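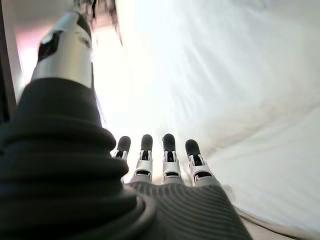 4 min read

Kostard Alva
Amplifier for solo performers
£691 including VAT, mains lead and cover

The Alva is for one person with one guitar and one voice, playing to people who may or may not have come for the music. It has two channels, a single handle, and a reverb that stops well short of cathedral. If you are a five-piece with a horn section, we wish you well and suggest you look at the larger cabinets.

We built the first one for the back room at Astbridge, where the stage is a carpet and the nearest socket belongs to the fruit machine. A solo singer there needs to reach the bar without flattening the front table. Most small amps manage one of these. The Alva throws its sound wide and fairly low, so the front table can still order its chips.

Channel one takes a microphone. It has bass, middle and treble controls, and a switch that takes out the low thump when you stand too close, as you will during the slow one. Channel two takes a guitar with a pickup, or a keyboard, or a second microphone for the friend who has been asked up and can't be got down again. There is a notch control on this channel for feedback. Turn it slowly until the howling stops, then leave it alone for the rest of the evening.

Reverb is shared between the channels, with a separate amount for each. We offered an echo on the early models and have since taken it off, after hearing what people did with it.

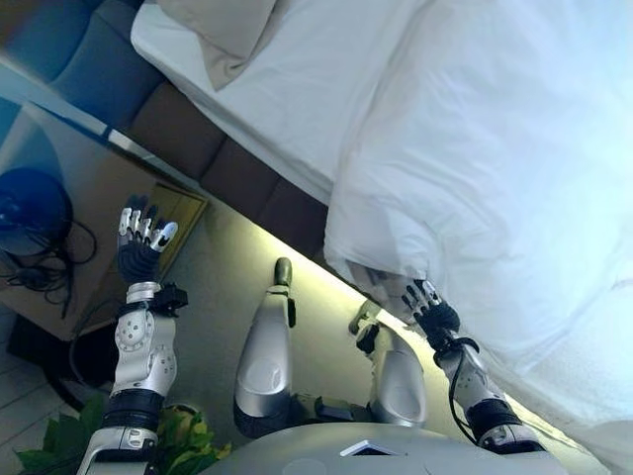
The Alva has a rehearsal setting, which drops the output to a level you can live with at home and keeps the tone much as it will be on the night. Turn the switch on the back to HOME before you plug anything in. Where you put the amp matters more than most people expect. Bedrooms are kind to amplifiers: padded panels and a big white duvet hanging down over the side of the bed will swallow a good deal of top end, and you will come away thinking you have a warm, rounded tone. You have a duvet. Go easy on the treble cut until you have heard yourself in a room with a hard floor, and keep the amp off the mattress, where the bass goes to mush and the vents get covered.

For the gig itself, stand the Alva on the floor tilted back on its foot, or on a pole at chest height. Put it slightly behind you and to one side. Directly behind you is asking for trouble, and directly in front means you can't hear the bit you're getting wrong.

Divya Pillai has been playing hers in pubs and village halls since December and sent it back to us once, for a new handle. She also sent a page of remarks in green ink. The larger volume knobs are her doing, and so is the small lamp over the controls, which we had thought unnecessary until we tried to find the reverb in the dark at Takcombe. She still thinks the cover is ugly. We have kept the cover.
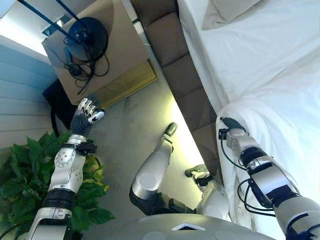 Can I run the Alva from the venue's own desk?
Use the line output on the back panel to send both channels to the desk, and keep the Alva beside you as your own monitor. The master volume doesn't affect the line output, so you can turn yourself up without upsetting whoever is at the desk.

Specification

Power: 300 watts
Channels: two, with shared reverb
Inputs: microphone and jack on each channel
Outputs: line, headphones, footswitch
Weight: 21 lb without cover
Height on pole, fully raised: 123 cm
Finish: black, or a brown we are rather proud of

The footswitch turns the reverb off between songs, so that your remarks about the raffle don't sound like an announcement from the beyond. It is sold separately, and so is the pole.

Orders are sent out from our Takcombe workshop. You can call in and try one if you ring first. Bring your own guitar, as ours has been borrowed.

Prices correct at 2 April 2001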